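How Flirkel Gets Ready for Kitchen Jobs
Written by Gobnait Nic Aodha for the Brorcombe young readers' pages

Flirkel is a robot, and Flirkel would very much like to be good at tidying kitchens. It isn't yet! A robot can't learn a kitchen from a book the way you might learn about volcanoes, so people show it what to do, over and over, using a pair of grippers held in their hands. Each gripper opens and closes a bit like a crab's claw, and it has a camera on it that remembers everything it saw.

Before any of that can begin, the grippers have to be set up properly, and this is the part I love best (I could talk about it until bedtime). First comes the wiping. The soft pads at the tips get greasy very quickly in a kitchen, and a greasy pad lets a spoon slide straight out. Then we check the little round pivots, where the arms bend. You have pivots too — your knuckles! If one is stiff, the claw closes crookedly, so we open and shut it 40 times and listen for clicks.
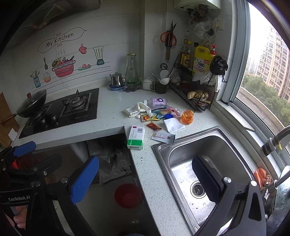
A small kitchen, with the sink by the window and the grippers close to the worktop.
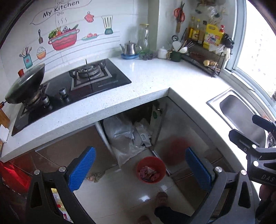

After the pivots we look after the camera. Its lens is curved, rather like a fish's eye, so it can see a great deal at once, but one thumbprint can turn a whole morning's work into fog. We use a soft dry cloth and go in gentle circles, and we never, ever use a sleeve. I did once, in August, and I had to do every bit of that day's work again.

Last of all comes the matching. When the claw is shut, the computer must agree that it is shut, and when it is wide open the computer must agree about that as well. If the two don't match, Flirkel might think it is holding a cup when it is only holding air, poor thing. We close the claw on a block, read the number on the screen, and try again until it comes out the same 9 times running.

When the day's work is over, the pads are wiped once more and the batteries go on to charge. If a pad has started to peel we pop it off and press on a new one, making sure the ridges face inwards.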